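Ticket 474 - Holtuvine player, buzz + dropouts on beat playback, Varkbridge studio B
Opened 16 October 2018
Status: open, workaround in place
Priority: bumped to high, mixtape masters due

Short version. Load any beat over 60 seconds into Holtuvine, hit play, low buzz under the 808s, then a dropout, then it catches up and the vocal's late. Only on the studio B machine. Studio A plays the same session clean. 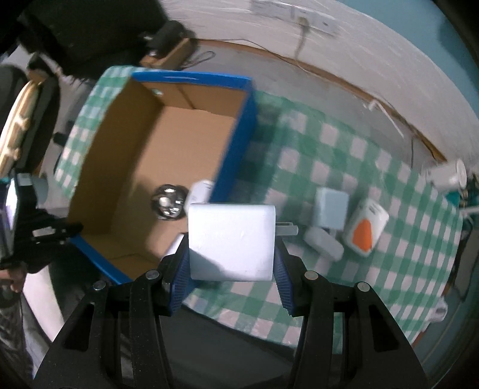
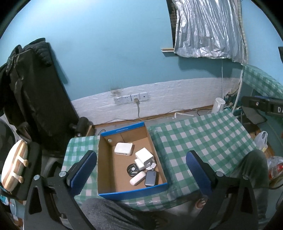 Started after the August update, I think. Didn't log it then, my bad. Producer on the Clement sessions noticed it first, said the kick sounded "furry". Thought it was the beat. It wasn't the beat.

**What I've tried so far**

- Restarted Holtuvine. No change.
- Restarted the whole machine. Buzz gone for one playthrough, back on the second.
- Swapped the Hoshino monitors left/right. Buzz stays in both, so not a speaker.
- Headphones straight out of the interface. Still there, quieter.
- New USB cable to the interface. Same.
- Different wall outlet, then different power bar. Slightly less hum maybe?? Could be my ears by that point.
- Bounced the beat to a flat stereo file and played it outside Holtuvine. Clean. Played it three times to be sure.

So it's the player or how the player talks to the interface. Two problems possibly, the hum and the dropout, they don't allways happen together.

**Log from the bad session**

```
play start buffer 128
underrun track 26 (hat loop 2)
underrun track 26 (hat loop 2)
resync vocal bus late
play stop underruns: 858
```

858 underruns in one song. Studio A shows zero on the same file. It's nearly all track 26, the pitched hat loop, the one with the stretch on it.

**Update, same day, after lunch**

Muted track 26. Dropouts stop. Hum still there.

Unmuted it, turned stretch off. Dropouts stop, but now the hats are in the wrong tempo obviously so no use to anyone.

Printed the hats to audio with the stretch baked in, turned the live stretch off, dragged them back to bar one. Plays right through. Vocal lands where it should. Leaving it that way for the Clement stuff, the original track is hidden at the bottom of the session, please don't delete it, they want to change the roll in the second hook.

Buffer up to 512 works too but then the rapper hears himself late in the cans and gets cranky. Fine for mixing. Not for tracking.

**Hum**

Seperate issue I'm now fairly sure. Pulled every input out of the interface one at a time. Goes away when the turntable comes out. Ground wire on the turntable was hanging off its screw. Tightened it. Hum down to almost nothing, need somebody with fresher ears to listen at proper volume.

**Still need from support**

1. Is the live stretch a known problem in the August version? Release notes just say "improved timing", no detail.
2. Can we roll studio B back one version without losing session colours and the saved drum kits? Last rollback wiped the kits and it took all night to rebuild them.
3. Why is studio A fine. Same version number on the about page, same buffer, same session file off the same drive. Only difference I can find is the interface driver, A is one behind.

Haven't touched A's driver. Not going to till the masters are out.

Session file and full log are uploaded to the ticket. Beat's unreleased so please keep it inside the support team. Will check replies tonight after the vocal session, room's booked till late.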